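Hotasham Bench Kit -- wrist camera, two-finger gripper and the practice rules that come with it

Product page | Sold by Skunton | In stock, usually leaves us in 2 working days

I look after the Hotasham kit here at Skunton, which means I pack it, support it and get the emails when somebody has bent a finger. So I've written this page the way I'd explain it over the counter, and a good half of it is about how to use the thing properly (sorry, but it saves us both time later on!).

What you get

The gripper itself, with two black wedge fingers, the wrist camera and its bracket, the cable loom, a set of alphabet blocks in light unfinished wood, and the printed Ruddock rules card. The card is our house standard for bench work with small arms. It started life in the Ruddock workshop as a sheet taped to a cupboard door and has grown to 6 rules, all of which fit on one side of A5. It isn't a substitute for your own risk assessment, and if your site has stricter rules then follow those and bin ours.

The Ruddock card, more or less as printed

1. Agree who has the stop button before the arm is powered. That person doesn't do anything else.
2. Hands stay outside the marked area while the arm is live, including when it has paused. Especially when it has paused, if I'm being blunt.
3. Start every new routine at the slowest speed setting and run it through with the fingers empty.
4. Set the grip force for the softest thing you're going to pick up.
5. Check the camera view for glare before you start a run, and write down the lighting you used.
6. Log every drop and every missed pick, even the silly ones.

Rule 5 is the one people skip, and I do understand, it's dull. But a shiny floor or worktop throws the light straight back up at a wrist camera, and the bright patch moves as the arm moves. Mottled grey surfaces are fine to work on, I like them a lot, just have a look at where the light lands first. If you've got blinds, pick a position for them and leave it alone for the whole session.

About the blocks. They have painted or brown wood-burned letters, and I'd ask you to tip them out any old how. Lining them all up the same way makes for a lovely tidy bench and a very poor test. A Z on its side has a good go at being an N, and a V can pass for a less-than sign, so your routine needs to meet them like that early on. Leave some bunched together too, so there's a bit of overlap in the camera view.

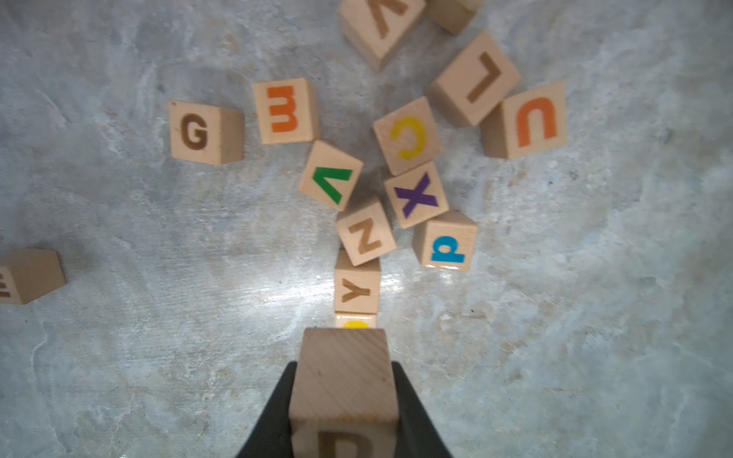 Drarnero wrote in to say that rule 4 had caused arguments on their bench: they wanted one grip setting for wooden blocks and another for foam, and felt that always setting for the softest item was too cautious. Their blocks were slipping at the foam setting, so people were quietly turning it up and forgetting to turn it back.

Fair point, and it's changed how I word things. You can have two settings as long as they're saved under different names and the materials aren't mixed in one run. If they are mixed, softest wins, and you slow the lift down to suit. The card in the August batch will say so.

Looking after it

Wipe the fingers with a dry cloth at the end of the day (wood dust gets everywhere). Check the bracket screws every 7 days if you use the kit daily -- a camera that has shifted by a hair will have you chasing faults in your routine for an entire afternoon. Ask me how I know. Recalibrate after any knock, and after changing the fingers.

Price and spares

The full kit is £77 a month to hire. Spare fingers are sold in pairs only, please don't fit one new and one worn. Extra rules cards are free, just ask for them in the order notes and I'll slip a couple in the box.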